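Tabletop cooking set

A tabletop cooking set is a small group of kitchen things laid out within easy reach on one surface, usually bowls, a board, a pan and a plate. It is a wonderfully compact way to cook – everything is right there!
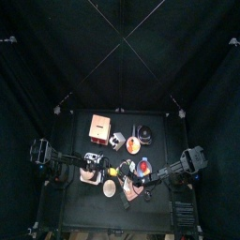
Brallitgate, August 18, 2026

The frying pan is often a little one, like the small black pan with a silver handle kept beside the plate of orange and yellow food pieces. Color helps too, and a pink cutting board is easy to spot on a black table. Clear bowls are a favorite with the writer Veronica Pană, whose guide to the subject lists 60 layouts, 40 of them for a single cook.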